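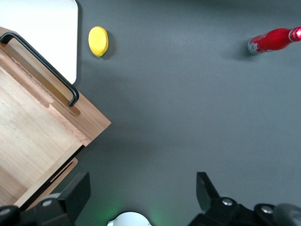 # drawer-pads: finger pad notes for the two-arm table

I keep getting asked which finger pads to put on before running the drawer tasks, and I keep giving a slightly different answer depending on how tired I am. So I've finally put everything in one folder. The short version is that I like the Correa pads for handles and the Stastmont pads for groceries, and I'm still not happy with either one for doing both in the same run (more on that further down!).

The data is 237 short episodes, all teleoperated, almost all by me. Edith Rivadeneyra drove 29 of them so we'd have at least a little variety in how a person approaches a handle. She goes in much steeper than I do and her grasps look nicer than mine, which I'm trying to be a grown-up about.

## What's in the folder

- `episodes/` – one subfolder per episode, with the wrist views, the table view and the joint log
- `pads.csv` – which pads were on which arm, plus the grip force setting
- `labels.csv` – grasp held, grasp slipped, or gave up
- `notes.txt` – my grumbling, typed between runs, not cleaned up at all

Episodes are numbered in the order I recorded them. The gaps in the numbering are ones I threw out because the joint log had holes in it.

## The pads

**Correa** is the firmer one with the flat face. It's great on anything thin and stiff, and a bar handle is about as thin and stiff as it gets. You can come in a little crooked and it still lines itself up once the fingers close.

**Stastmont** is softer and has a shallow curve to it. I love it for round stuff. On a handle it squashes, and then when you pull, the whole finger creeps along the bar before it starts doing any work. You can see the creep in the joint log as a little ramp before the drawer moves.

I left the grip force at 50 (that's percent of max) for most of the set and went up to 80 for a block near the end. With Correa the higher setting made no difference I could find. With Stastmont it cut down the creep, but I wouldn't leave it there all day, the soft face wears fast enough as it is.

## Wrist cameras

We swapped the wrist cameras partway through, from the Wullel to the Jatstead, and I have opinions. The Wullel has the nicer color. The Jatstead copes much better when something is right up against the lens, and with handles that's constantly the case.
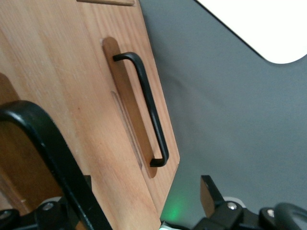

The thing I care about most in a close approach is whether I can still tell where the fingertips are relative to the bar. If I lose that, I start guessing, and a guessed grasp usually ends up with one finger on the wrong side. Cristian Villanueva thinks I should just trust the table view at that point. I've tried! By the time I've looked over at the other window and back, I've drifted.

If you're training on this, please don't mix the two wrist cameras without checking the `cam` column in `pads.csv` first (yes, it's in the wrong file, I know, I'll move it). The mounts sit at slightly different angles, and a policy that learned from one gets confused by the other in a way that looks like a controller bug. I lost most of an afternoon to that one.

## Table view

The fixed camera stayed put the whole time, so that view is safe to use across every episode. It's the one I'd start with if you only want to know what happened and don't care about the exact grasp.

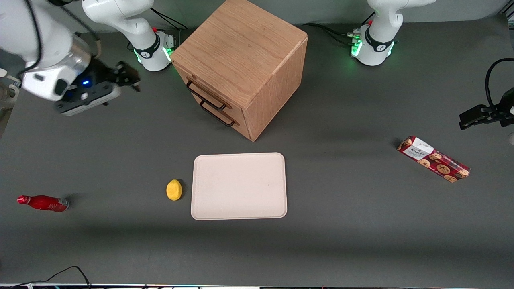 *Table view: the two-drawer cabinet between the arm bases, with the tray, lemon, bottle and cookies in front.*

Left and right in the file names mean the robot's left and right. In the table view they come out swapped, so the right arm is on the left side of the picture. Everybody trips on this once.

## Known problems

- The slip labels are by eye. I watched every episode back at normal speed and picked one. Small slips got missed, I'm sure of it.
- There are more Correa episodes than Stastmont ones – I kept going back to the pads I liked.
- The gripper width reading needs to be zeroed after a pad change, and early on I forgot. Treat the width as relative within an episode.

## Next

I want to try a Correa pad on one finger and a Stastmont on the other. Cristian says it'll pull everything off center, and he may be right, but it takes two minutes to swap and I'd like to see it. If it works I'll add those runs in April under their own folder and leave this set alone.

Last edited 2023-01-28. Bug reports go in the issues tab, and please include the episode number.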